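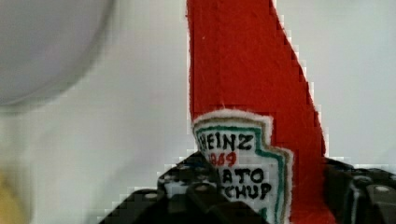 A felt ketchup bottle between the fingers of a gripper, seen from the wrist camera.

Demonstration gathering is the practice of recording a robot while a person steers it through a task, so that a learning system can later copy the behaviour. The person is called the operator. The finished recording is called an episode, or something less printable if the bottle falls over.

Method

The operator usually moves a pair of hand controls, and the arm follows. Cameras record alongside the joint positions. A wrist camera travels with the hand and gets an excellent view of whatever is about to be grasped, at the cost of nearly everything else. Its own fingers commonly hide part of the object, labels included.

The Nultach collection, finished in April, holds 546 episodes of play food being picked up and put down. A further 39 were thrown out, mostly for long pauses in which the operator was thinking. Systems trained on pauses learn to pause, and do it very well.

Choice of objects

Felt groceries are favoured by smaller labs. They are cheap, they forgive a hard squeeze and they don't leak. Critics at Wendar argue that a robot raised on soft condiments is poorly prepared for glass. Supporters reply that so are most toddlers.

Quantity

Opinions differ. The Mornex guide suggests 30 episodes for a single simple grasp and 400 where the object's starting place varies. The Michalski method asks for fewer, but wants the failed attempts kept and labelled, a chore usually given to whoever joined last.

Last edited May 2020
Shared 12 times · 3 comments

Related articles
Teleoperation
Wrist camera
Gripper (robotics)
Play food

Comments

gumboot_lab: The bit about pauses is painfully accurate. Ours hovers over the cup like it's forgotten why it came into the kitchen.

tinsnips: Could someone add a section on lighting? Moved a lamp once and lost a fortnight.

parallel_jaw: Labelled failures for a whole winter. Can confirm I joined last.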